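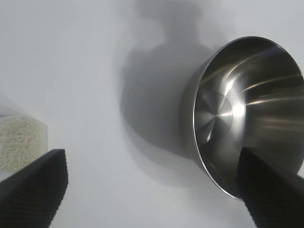
Chapter 4. Mirrors That Bend

Physics for the Curious > Part Two: Light > Chapter 4

Contents Previous chapter Next chapter Glossary Index

I got my first proper lesson in optics from the back of a spoon, at a café called Vitine, while I was waiting for soup that took a very long time to come. I'd look into the bowl of the spoon and there I was, upside down. I'd flip it over and there I was again, the right way up, with a tiny head and a nose like a pear. I was eleven or so and I kept at it until the soup arrived. A steel mixing bowl will teach you even more than a spoon will, as there's so much more of it to look at: take a brushed one with rings running round the inside, tip it over on its side, and you get a bright white spot down on the flat bottom with thin silvery streaks fanning out of it, while the part up under the rim can be as dark as charcoal. It's one piece of metal in one room, and yet some of it is nearly white and some of it is nearly black! By the end of this chapter you should be able to say why, and to make a fair guess at where the bright spot will go when you tilt the bowl.

Let's start with what you already have from Chapter 3. Light hits a flat mirror and bounces off at the same angle it came in at. We called that the law of reflection, and we drew it with a ruler and a dotted line standing straight up out of the mirror (the normal, if you remember, and I'm sorry about the name, I didn't pick it). The good news is that we don't need a new law for curved mirrors. The old one still works at every single point. What changes is the normal, which swings round as you move along the curve, so two rays that came in side by side can leave in quite different directions.

I find it helps to think of a curved mirror as a lot of little flat ones glued to a ball. Picture a disco ball, and then picture being inside it. If you had 1,000 tiny tiles lining the inside of a big shallow dish, each one would send its own bit of light off according to the old rule, and because the tiles all lean in towards the middle, the bits of light lean in too. Make the tiles smaller and smaller and you end up with a smooth concave mirror. Turn the whole thing inside out and you've got a convex one, where the light spreads apart instead. Shaving mirrors are the first sort. The round mirrors in the corners of shops are the second.

Now for the brushed part, which most books skip and which I've always thought was the fun bit. A bathroom mirror is smooth enough to give you your face back. Brushed metal is covered in fine grooves, and each groove has sloping sides that throw light off sideways, across the line of the scratch. Along the scratch hardly anything changes. So a lamp that would show up as a neat dot in a polished surface gets pulled out into a streak, and the streak runs at right angles to the grooves. If the grooves go round in circles, the streaks run out from the middle like spokes. You can see the same thing on the bottom of a saucepan, and on the old vinyl records my aunt kept, most of them by a dance band called Datonetti.

Try it before you read on. You'll want a metal bowl, a torch and a darkish room; I do mine in the kitchen at 7 in the evening in winter, with the blind down. Hold the torch still and move your head. Then hold your head still and move the torch. Write down what the bright spot does each time, and be fussy about which way it goes, as we'll be coming back to it in section 4.3 when we talk about the focal point.

One more thing about the diagrams. I've drawn the mirrors in this chapter as slices of a circle with a radius of 25 centimetres, so that you can copy them with an ordinary pair of compasses on a big sheet of paper. Real telescope mirrors, like the one at the Hegedűs observatory that we'll visit in section 4.5, are shaped a bit differently, and we'll get to the reason when the circle starts letting us down. For now it will do very nicely.

4.1 Concave and convex

Put a dot in the middle of your paper and mark it C.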